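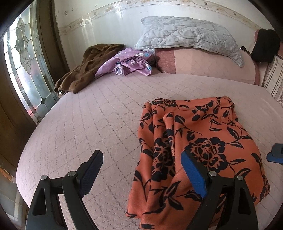 Entili Housekeeping Training Team

Speaker notes: Sorting and folding in the bedroom
Speaker: Tuva Tangen
Session length: 24 minutes, questions at the end

Opening
Say hello, give my name, thank Casimiro for setting up the room. Ask who folds on the bed and who carries everything to a table. Wait for hands.

Slide 1. The bed as a work surface
Leave the slide up while people sit down. Point out the clothes lying on the quilted pink cover, with the bolster and the grey-blue pillow still at the back. Most of us start with a bed like this.
A wide bed is a good place to fold. It is flat and you can walk along it. The trouble is that things get dropped on it in bunches and stay in bunches.

First step: one layer
Spread the pieces out so that none of them lies on top of another. Do not fold yet. Check pockets and look for loose threads.
Pull back anything that hangs over the side, like the dark brown piece on the slide. Heavy items slide off and take the light ones along.

Second step: prints and slippery cloth
Use the orange piece with the black roses. With a big print, find the hem or the waist first and ignore the pattern. Lay the long edge straight, then bring the other side over to meet it.
The purple flowered cloth has a shine to it. Shiny fabric tends to creep, so fold it in half, smooth it with a flat hand, and roll it.
Pause here. Kohei will hand out the practice pieces, 2 per table.

Third step: pillows last
Clear the clothes before touching the bolster or the pillows. Shake out ruffled edges and set them straight. Then pull the mattress cover tight from the corners.

Practice
Allow 12 minutes. Walk around. Remind the Clundport group to leave their piles out so we can compare.

Questions
If someone asks about fleece: fold it loosely, and keep it at the bottom of the pile.
Sign-up sheet for the next session is with Guilan Lu by the door.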